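Storing bitter gourds for a small market stand
Home help > Vegetables and fruit > Storage

Henrike Weidemann
Posted 17th June

Hello all. I sell vegetables from a small stand near my house and this year I have bitter gourds for the first time. I keep them in a crate and use wire baskets for the smaller things. After a few days the gourds at the bottom turn yellow and soft, and I must throw them away. Is the crate a bad idea? I have no cold room, only a normal refrigerator. 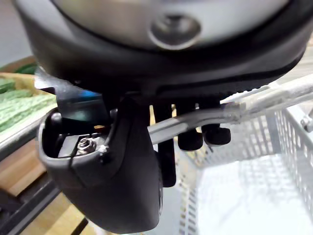

The room stays cool in the morning, but in the afternoon the sun comes in and it becomes quite warm. I wash everything before I put it away — maybe this is also a mistake?

Kerubo Rugemalira

Please do not wash them before storing. The water stays between the bumps and the skin becomes soft there. Wipe off the soil with a dry cloth and wash only before cooking. A crate is fine if you put few layers in it. I lay paper on the bottom and I change it when it feels damp. Also keep them far from bananas and tomatoes, they make the gourds ripen too fast.

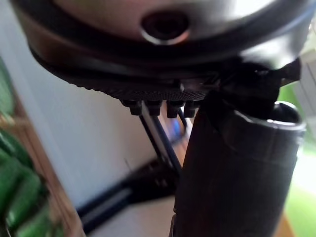 Can I still eat a gourd that has started to turn yellow?
If it is firm, you can cook it, but the taste changes and the seeds become red, so I take them out. A soft or slimy one goes to the compost.

For the refrigerator, use the vegetable drawer and a paper bag. Mine stay good for 3 days, sometimes a little longer.

Tanner Beaulieu

wire basket is better, more air. I switched last November and never went back to the crate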